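Unit 6: Budgeting for Hand-Held Grippers
Course notes, O. Vergara 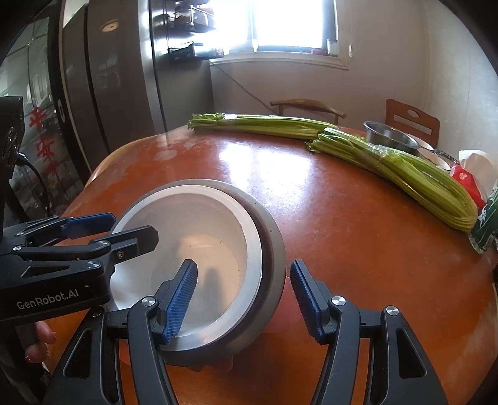 Fig. 1. Two hand-held grippers at a kitchen table, one open around a steel bowl.

Start the equipment list from the task. Kitchen work with bowls and produce needs a wide jaw opening and pads that can be replaced. Write both down before asking for prices.

Our worked case is the Herrera plan. Grovex quoted $717 per gripper, with pads sold separately. The plan calls for 2 grippers per station and 2 stations, so the hardware line is $2,868. Cables and mounts go on their own line - do not fold them into the unit price.

Pads are a running cost. Allow up to 50 pairs for the year and put them under supplies.

Hermenegildo Espinoza's quote from Trokeo includes shipping and the Grovex one does not. Adjust for this before comparing.

For next class: redo the table with one spare gripper per station. Orders placed after April fall in the next budget year.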